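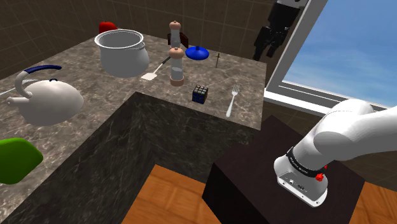

Stockpot towards the back of the marble counter.

Jorel 14-litre stockpot, reviewed after one winter

I bought the Jorel in March from the homewares shop in Dirkstead to replace an enamel pot that had chipped around the base. It cost $46 on special, lid included, and has been used most weekends since for stock, soup and the odd batch of tomato sauce.

Capacity is the main reason to buy it. Two chicken frames and a full load of vegetables fit with room to skim. It heats evenly on gas — a little slower on my neighbour's ceramic cooktop, where it took 13 minutes longer to reach the boil.

The handles get hot, so keep a tea towel nearby. The lid fits well but has no steam vent, and it will rattle at anything above a low simmer. Burnt-on onion came off with bicarb and an overnight soak.

I also looked at the Widstead, which has a thicker base and measurement marks up the side. It was nearly double the price and too heavy for me to lift full.

Storage is a nuisance. It won't go in a standard cupboard with the lid on, so mine lives on top of the fridge.

Four stars. I'd buy it again at the sale price.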